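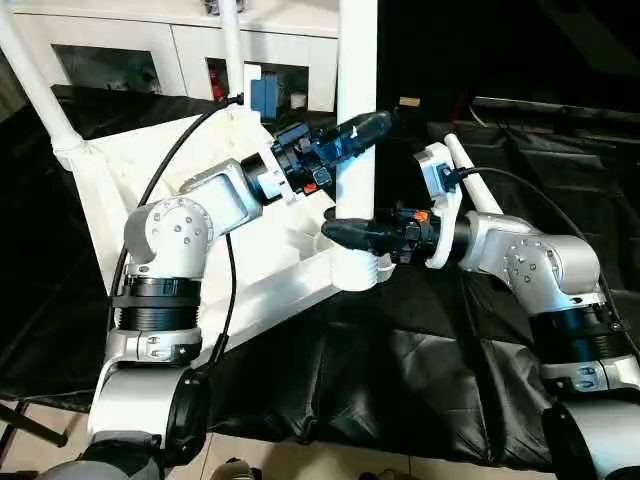 A água que não quer ir embora

Quando Marion Drummond comprou a casa em Tratmont, o vendedor falou muito da vista e nada do quintal. Bastou a primeira semana de chuva para ela entender o silêncio: o fundo do terreno virou um brejo, e os hibiscos, coitados, passaram dias com os pés na lama.

Quem mexe com jardim conhece bem essa história. O solo argiloso segura a água, o vizinho de cima manda a dele também, e a gente fica olhando pela janela, pensando em patos. Marion chamou Fraser Gillies, que abre valas desde rapaz e gosta de conversar antes de pegar na pá - conversou uma manhã inteira, com café e bolo de fubá.

A solução foi um dreno francês de 32 metros, acompanhando o muro até a parte baixa do lote. Gillies forrou a vala com manta geotêxtil, deitou uma camada de brita lavada, assentou o tubo perfurado com caimento suave e cobriu tudo com mais brita antes de fechar a manta por cima. "O povo economiza na manta e depois me chama de novo", conta ele, rindo. "A terra fina entra, entope, e lá vou eu cavar outra vez."

A obra levou quatro dias, um deles perdido por causa de uma raiz de mangueira que Marion não deixou cortar (o tubo faz uma curva bonita em volta dela, e a inclinação foi acertada ali mesmo, com linha e nível). A brita veio da Munro, entregue na calçada, e três sobrinhos ajudaram a carregar os baldes em troca do almoço.

Em agosto, Marion replantou os hibiscos, agora num canteiro um palmo mais alto. A sobra de pedra ficou num monte ao lado do portão, e ela ainda não decidiu se faz um caminho até o varal ou se guarda para a frente da casa.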